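Data Collection Operator (Hand-Held Gripper), Part-Time and Full-Time
Plidley, Cilerville site
Posted 12/07/2023

Plidley is hiring operators to record examples of everyday hand tasks for a robot learning system. The work is done at our Cilerville site, on the ground floor of the Fortin building. We have seven openings. Four are part-time and three are full-time. No background in robotics is required.

About the work

Our software learns to move a robot arm by studying recordings of people doing the same job. An operator holds a gripper in one hand, squeezes it to open and close the fingers, and completes a short task with it: moving a cup to a shelf, folding a cloth, closing a drawer, sorting parts into bins. A camera mounted on the gripper records the whole attempt. Each attempt is called an episode. Most episodes are under a minute long.

You will be given a task sheet at the start of every block. It says what the task is, which objects to use, where they may start, and what counts as finished. The objects are moved to a new starting position after each episode. Some of this is repetitive, and applicants should know that before they apply. A full-time operator may do the same task for two or three days before it changes.

The current project is called Plakley. It covers 29 household and light workshop tasks, and the largest of them calls for 439 accepted episodes from each operator assigned to it. An episode is accepted when the task is completed, the motion is smooth enough to be tracked, and the video and gripper readings line up. Episodes that fail are kept in a separate folder and labeled with the reason. You will not be penalized for failed episodes as long as they are labeled correctly.

Duties

Record episodes according to the task sheet.
Reset the objects and the work surface between episodes.
Check the small display before each take to confirm that the equipment is recording.
Label each episode at the end of the block as accepted, failed or unsure.
Write down anything unusual in the shift log, such as a loose cable, a dropped object or a change in the lighting.
Charge the batteries and copy the day's files to the storage machine before leaving.
Attend a short review once a week, where recordings are played back and the group goes over how the task sheet should be read.

Equipment and clothing

Operators work with the gripper, a wrist strap and cables, and sometimes gloves. The equipment has to be put on and taken off several times in a shift. Help is available the first few times, and after that most people manage alone.
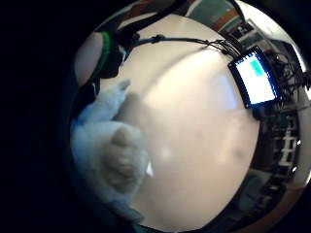
From the gripper camera: a gloved fingertip against a pale rounded surface, with the display and its cables nearby.

The gripper camera has a very wide lens, and it takes in a good part of the room along with the task. For that reason we ask operators to keep personal papers, phones and family photographs out of the work area. Faces that appear in a recording are blurred before the files leave the site. Sound is not recorded.

Gloves are supplied in several types and sizes. If you have an allergy to any material, tell us when you apply and we will leave that type out of your assignments. Rings and watches have to come off before a shift. Lockers are provided -- bring your own padlock.

What we are looking for

You are at least 18 years old and allowed to work in the United States.
You can stand for up to two hours at a time, with breaks, and can hold a light tool in one hand while you work.
You can follow written instructions closely and ask when they are unclear.
You are comfortable using a keyboard and moving files between folders.
You can keep a regular schedule for at least four months.

Left-handed applicants are encouraged to apply. Most of our recordings so far were made with the right hand, and we want that to change during this project.

Experience in assembly, sewing, kitchen work, lab work, packing, physical therapy or any other trade done with the hands is useful but not needed. We have hired people straight from high school and people who came back to work after retiring. We care more about steady labeling than about speed.

If you have had a wrist, elbow or shoulder injury, you may still apply. We can change the task list and the length of the blocks. Please mention it at the interview so that the trial session can be set up properly.

Hours and pay

Part-time operators work four shifts a week, four hours each, either mornings or afternoons. Full-time operators work 8:30 to 5:00 with a half-hour lunch. There are no night shifts. A recording block lasts 50 minutes and is followed by a 10-minute break away from the equipment.

Pay is $21.50 an hour during training and $23.00 an hour after that. Training time is paid in full. Pay does not depend on how many episodes you record. Full-time operators receive health coverage and paid leave from their first day. Part-time operators receive paid sick leave.

These are fixed-term jobs that run through the end of August. Some may be extended if the second stage of Plakley goes ahead, but we cannot promise that now.

Training

Training takes four days. The first day covers safety, the equipment and the task sheets. On the second and third days you will record practice episodes next to an experienced operator and go over them together. The last day is spent on labeling, and on the file copying steps, which new operators tend to find harder than the recording itself. Practice episodes are deleted and do not go into the project.

How the recordings are used

Recordings are used to train and test the learning system at Plidley. Every operator signs a consent form that explains this, including how long files are kept and who can see them. The form will be sent to you before the interview so that you have time to read it. Recordings are stored under an operator number. The list that matches numbers to names is kept apart from the recordings and is not shared with the people who train the system.

If you leave the job early, recordings already accepted stay in the project. If this is a concern, please raise it before signing.

How to apply

Send a resume or a short letter to Chaminda Sikder, who runs data collection for the Cilerville site. One page is enough. Please include:

Your name and the best way to reach you
Whether you want part-time or full-time work, and mornings or afternoons if part-time
Which hand you write with
The earliest date you could start
Any glove or material allergies

Applications can be left at the front desk of the Fortin building or submitted through the Jobs page on the Plidley website. We read them as they come in and will close the posting when all openings are filled.

Applicants who are selected will be invited to a 30-minute interview and a one-hour trial session with the gripper. The trial session is paid at the training rate, whether or not you are hired. Wear closed shoes and sleeves that can be pushed up past the wrist. You do not need to prepare anything.

The building has step-free access from the parking lot, and the height of the work tables can be adjusted. If you need another arrangement for the interview or the trial session, say so in your application -- the front desk can also pass on a message.

Plidley is an equal opportunity employer.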